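Chapter 4
Coughs, Sneezes and the Limits of Staying Upright

After reading this chapter you should be able to:
describe how a respiratory infection passes from one person to another
explain the difference between incubation period and infectious period
read a simple outbreak curve and say what it does and does not show
discuss why advice on staying at home is often not followed

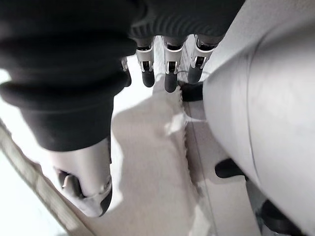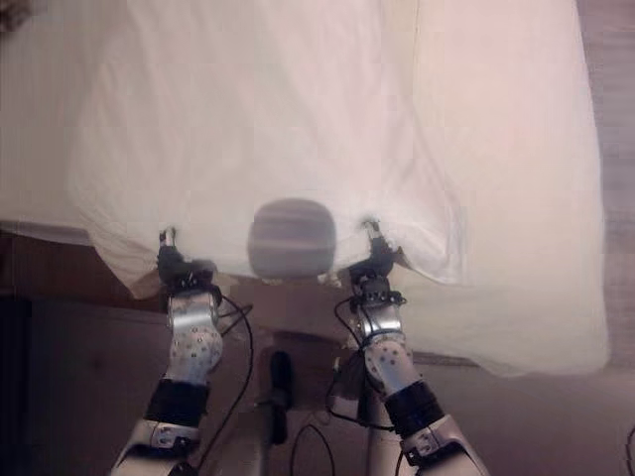
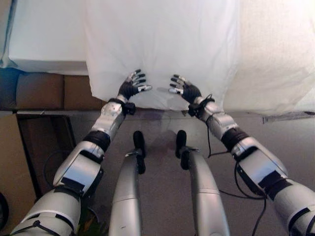 4.1 An outbreak in Surkstead

Surkstead is a market town with one secondary school, one health centre and a large vegetable packing works owned by a firm called Barnel. The school has 784 pupils. In the second week of April, the school office noticed that absences were rising faster than they normally did after a holiday. Most of the pupils had a dry cough and a sore throat. A smaller number had aching limbs and had been sent home during lessons.

The packing works had seen the same thing, but later. The first workers reported sick five days after the first pupils did. Many of them were parents of children at the school, and this gave the health centre its first useful clue about the direction in which the illness was moving.

We shall return to Surkstead several times in this chapter. The case is a small one and no one became seriously ill, but it shows most of the features found in larger outbreaks.

4.2 Two periods that are easily confused

When a virus enters the body, there is a gap before the person feels anything. This gap is the incubation period. It ends when the first symptom appears.

The infectious period is the time during which the person can pass the virus on. It may begin before the incubation period has ended, so that a person who feels perfectly well can already infect others at the dinner table or on the bus. It may also carry on after the worst symptoms have gone.

The two periods overlap differently from one illness to the next. With some infections a person is hardly infectious until the rash or fever shows. With others -- and this includes many of the common winter viruses -- a good deal of spread takes place early, before anyone would think of staying in bed.

4.3 How the virus travels

Respiratory viruses leave the body in droplets of many sizes. Large droplets fall quickly and land on nearby surfaces. Very small ones stay in the air for longer and can build up in a closed room. Hands carry virus from surfaces to the eyes, nose and mouth.

The Quiroga model, used later in this chapter, treats these routes separately and gives each its own rate. The simpler Visley model puts them together as a single rate of contact. It is less exact, but it can be worked out with pencil and paper, and we begin with it in section 4.4.

Before going on, draw a time line for one infected person over 3 weeks. Mark the day of infection, the first symptom and the likely infectious period. Keep it, as you will need it for the exercises.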